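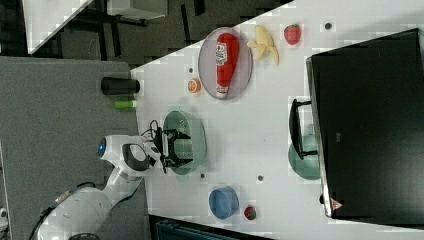 Tuesday, job 3608. Carried on with the brass fittings off the Montoya lamp, mainly the gallery ring and the burner collar. Both have gone a dull brown with green in the recesses. I want the brown off without losing the stamped lettering on the collar, so no wheel this time. Kitchen acids first. Ketchup in a squeeze bottle, like the red one lying across the grey plate, is easier to place than anything out of a jar, and a halved orange can be rubbed straight on a flat face but does very little in a groove. Orange is too weak for this collar anyway. Lemon and salt would be the next step up.

Test on the underside of the gallery ring, three patches. Ketchup left on for 60 minutes, orange juice and salt for the same, and citric acid solution dabbed on with a cotton bud and checked every few minutes. Citric was clearly fastest but left a pinkish patch where I let it sit too long. Ketchup came up an even straw colour. Orange and salt hardly moved it.

Home · Notebook · Parts wanted · Contact

Pink is copper showing at the surface. It rubbed out with 1000 grit wet and dry, used wet with a drop of detergent, but I don't want to do that near the lettering. Ketchup for the collar, then. Rinse in warm water, bicarb paste, rinse again, dry with the hair dryer on low. Don't skip the bicarb — the last collar went spotty over a weekend.

Weighed the base while it was apart: 275 g with the filler plug out. The Erora base on the shelf looks the same but the thread is coarser and the plug won't start. Don't force it. I've put a tag on it.

Pichit Chaimongkol asked whether we should lacquer. My vote is wax. The Titico lacquer on the candlesticks yellowed, and getting it off took longer than the polishing did. If the customer insists, lacquer the base only and leave the burner bare, as it gets hot.

To do:
— collar, second go with ketchup, old toothbrush in the lettering
— green in the recesses still there, try a bamboo skewer before anything stronger
— order wick, flat
— ask Pichit where the Sideo wax went
— ring customer re lacquer

Ring is wrapped in tissue in the top drawer. Please don't handle it with bare fingers before it's waxed.

2 comments · Share this entry

We use cookies to remember your settings. Accept | Manage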